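Chapitre 5
Choisir un kit de manipulation : ce que la fiche technique ne dit pas

J'ai acheté mon premier kit robotique comme on achète un vélo d'occasion, en regardant surtout la couleur et le prix. Mauvaise idée ! Dans ce chapitre, je vous propose de faire mieux que moi, et on va s'appuyer pour cela sur un produit bien concret, le kit Semaser, vendu par la maison Lonosham avec sa pince à deux doigts et sa petite caméra de poignet.

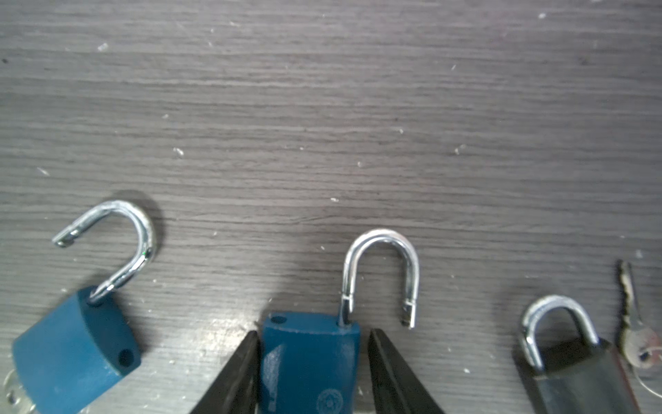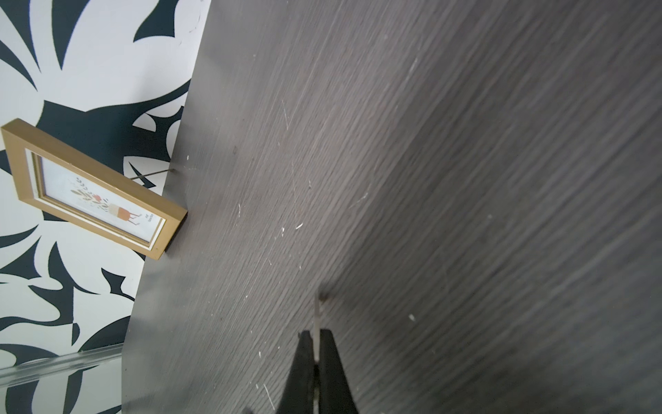

Fig. 5.1 et 5.2. La pince au travail, vue depuis le poignet : les cadenas et leurs clés (première vue), puis une fine tige claire entre les doigts (seconde vue).

Vous avez lu au chapitre précédent comment on décrit une tâche de préhension sur le papier : une pose de départ, une pose d'arrivée, une trajectoire entre les deux. C'est très propre, et puis on pose un vrai cadenas sur une vraie table et les ennuis commencent. Une anse en métal poli, ça renvoie la lumière dans tous les sens (regardez les reflets de la première figure). Un corps de cadenas, à l'inverse, offre de belles faces que les doigts peuvent venir encadrer. Deux parties d'un même objet, deux problèmes de vision complètement différents !

La tige, c'est encore autre chose. J'adore cet exercice, et mes étudiants le détestent cordialement. Quand l'objet est aussi mince, une petite erreur d'alignement entre les doigts compte énormément, et la notice de Lonosham reste assez discrète là-dessus. Elle annonce une répétabilité, elle donne une ouverture maximale, elle parle longuement du logiciel. Sur la façon dont la pince se comporte presque fermée, j'ai trouvé en tout et pour tout 2 lignes, dans une annexe.

Je ne dis pas que le produit est mauvais, loin de là. J'ai passé le mois de février avec ce kit et je l'ai rendu à regret. Le montage se fait sans outil exotique, le logiciel Plurer s'installe du premier coup (si, si) et la documentation de base est traduite dans un français tout à fait lisible. Mon collègue Shih-chieh Tseng, qui préfère le kit Ibarra, m'a fait remarquer que le câble du poignet était trop court, et là je dois lui donner raison : dès que le bras s'étend un peu, on surveille le connecteur au lieu de surveiller la pince.

Alors, comment juger ? Antonina Yatsenko, avec qui j'ai préparé les travaux pratiques de cet ouvrage, tient à une règle que j'ai fini par adopter. On choisit 3 tâches avant d'ouvrir le carton, on les écrit, et on n'en change plus. Sinon, on glisse doucement vers ce que la machine sait faire, et l'essai ne vaut plus rien. Au total, nous avons noté 167 tentatives de saisie, toutes consignées dans un tableau que vous retrouverez en fin de chapitre, avec les ratés.

Parlons aussi de la caméra, parce que c'est souvent elle qui fait pencher la décision d'achat. Montée au poignet, elle accompagne la pince et voit les doigts en permanence, ce qui est très confortable pour régler une approche. En échange, le point de vue bouge sans arrêt, et un objet placé tout près peut sortir en partie du champ ou devenir flou. Le vendeur vous proposera probablement une deuxième caméra fixe, en option. Gardez la question sous le coude, on y revient à la section 5.3 avec les tarifs.

Avant de continuer, prenez une feuille et écrivez vos propres tâches. Pas celles du catalogue, les vôtres : un objet que vous manipulez souvent, un autre qui brille, un dernier franchement pénible à attraper. Gardez cette feuille à côté de vous, elle servira dès la section suivante, où nous ouvrons enfin le carton.

5.1 Le contenu du kit et la première mise sous tension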